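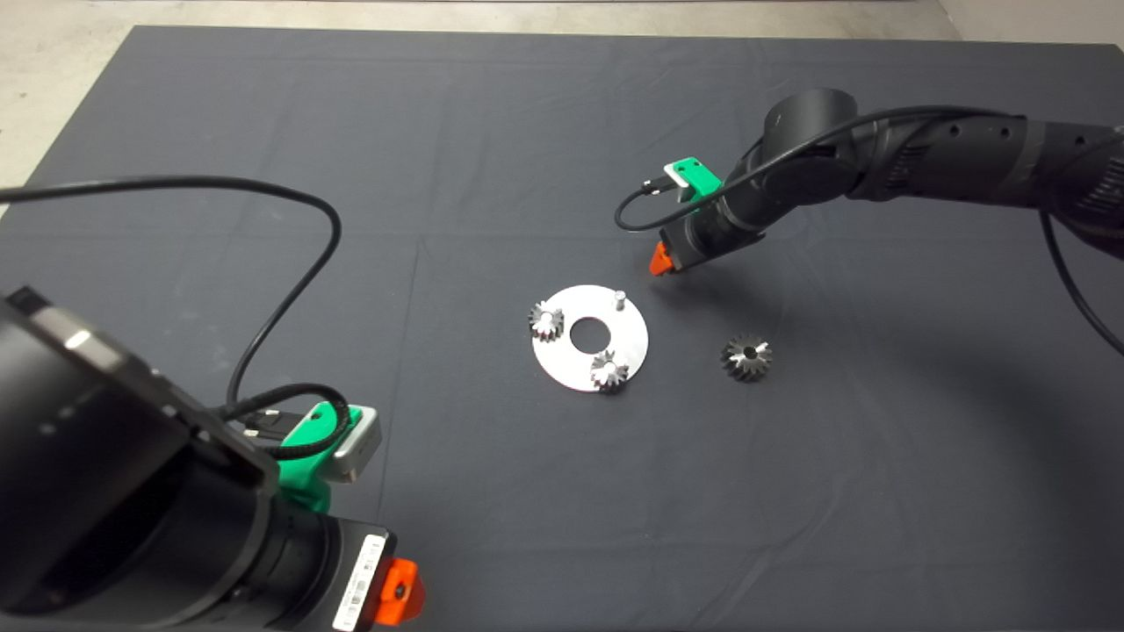 Fig. 1. Dark gray cloth on the work surface, two black arms.

Student project report: Ledau Summer Arts Fair, visitor survey
Tineke Kramer, 2020-07-16

1. What we wanted to know
Where people at the fair come from and what they come for. Music, crafts or food. The fair has run since 2006 and the town never asked.

2. Method
Paper form, one page, 20 questions. Too many, cut it to eight after the first try in May. Handed out 800, at the Rarnholm gate and next to the Hermans stage. Second gate not covered, not enough of us.

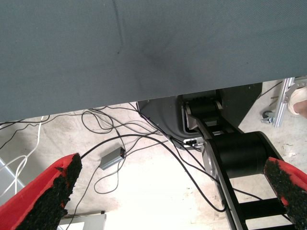
Forms came back in a box by the exit. Some filled in by kids, left those out. Typing them in took much longer then planned, and the column for age got mixed up with zip code on one sheet. Fixed by hand.

3. Results so far
Most people came for the live music and stayed for the food. Pottery tent got more mentions than painting. Parking was the top complaint, then shade. A lot of visitors drove 30 miles or more, mostly from the Pavirov side. Few of them knew about the Friday concert.

4. Still to do
Chart for question 5. Check the totals agian. Ask the fair office for last year's vendor list, emailed twice, no reply yet.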